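**Call for Participants: Countertop Appliance Use Study**

The Hestley Center for Household Research invites adults to take part in a study of how people use small kitchen appliances, with particular attention to toaster ovens. Sessions begin in July at our Mabaso Street building.

Each participant will attend one session and will be asked to:

- open and close the oven door
- place a tray on the wire rack and remove it
- clean the rack and the inside of the door

We are seeking 126 participants aged 18 or older who prepare food at home at least twice a week. No special training is required. Persons with limited grip or reach are encouraged to apply - seated sessions are available on request. 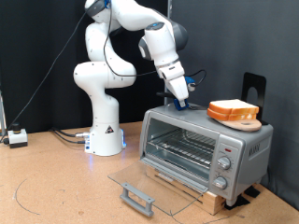 Participants will receive a payment of $200 at the close of the session. Travel costs are not covered.

To apply, please write to the study coordinator, Petronella Sibiya, stating your age and the hours at which you are available. Sessions start at 9:30 a.m. and 2 p.m.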